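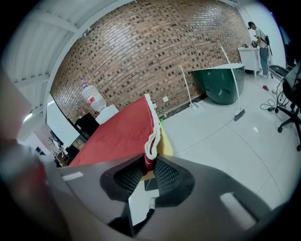 Evening Walks Linked to Better Sleep in Older Adults

2 min read

Print | E-mail

Older adults who took a short walk after dinner slept longer and woke less often than those who kept to their usual routine, according to a study released in May by the Brzozowska Institute for Healthy Aging.

The study followed 238 people over age 60 in the town of Flaltberg for 10 weeks. All of them had reported trouble falling asleep or staying asleep. Half were asked to walk at an easy pace five evenings a week, finishing before 8 p.m. The other half received a printed guide to good sleep habits and made no change to their activity.

Participants kept a sleep diary and wore a wrist monitor at night. By the end of the study, the walking group was sleeping 24 minutes longer per night on average. The comparison group gained six minutes.

Walkers also scored better on a questionnaire about daytime mood. Scores on a memory test did not differ between the two groups.

The researchers said the study had limits. Participants knew which group they were in, which may have affected their diary entries, and people who used sleep medication were left out. The study was also too short to show whether the benefit lasts.

A follow-up is planned in Skulutico, where the institute hopes to enroll 200 people and track them for a full year. It will include adults who take sleep medication.

Print | E-mail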